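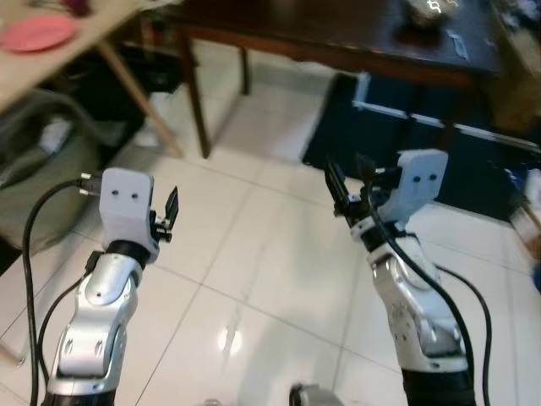
Allico Press to reissue the Vidanau novels in new covers

22nd October – Allico Press will reissue all nine novels in the Vidanau sequence as paperbacks, with new covers by the design studio Fatum. The first four titles go on sale in July, and the other five will follow at monthly intervals.

The covers are typographic. Each title is set in Piras, a condensed serif drawn by the studio for the series, and runs vertically from the foot of the front panel. Spine lettering is aligned across the set at a height of 53 mm. Two spot colors are used per volume, on uncoated 24-point board.

The text has been reset from the corrected hardcover editions. Volume three restores 11 pages dropped from the previous paperback – chiefly the harbor chapter and its notes.

Booksellers may order single volumes or the full set. Advance copies are limited to one set per store. Cover files for print and online use are available from the Allico Press publicity office on request.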